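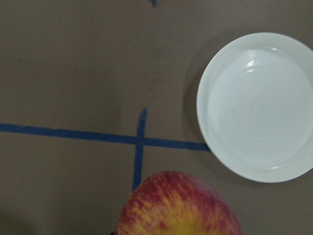 White plate and apple on a surface marked with blue tape.

About Skirnell
Last updated: 21/05/2024
2 min read

Skirnell provides remote reading of ambulatory heart rhythm recordings for outpatient clinics. Refugio Maldonado founded the service; Dinesh Jayawardena heads the reading group, which has 17 technicians.

Clinics upload Holter and patch monitor files through the Marchuk portal. Each file is screened for artifact, then read for pauses, atrial fibrillation and ventricular ectopy. A second technician repeats the read if any pause exceeds three seconds. Reports list minimum, mean and maximum rate, with strips attached.

We work with 104 clinics. Pediatric recordings are accepted from September. We do not read 12-lead tracings or handle emergency calls.

15 shares | 0 comments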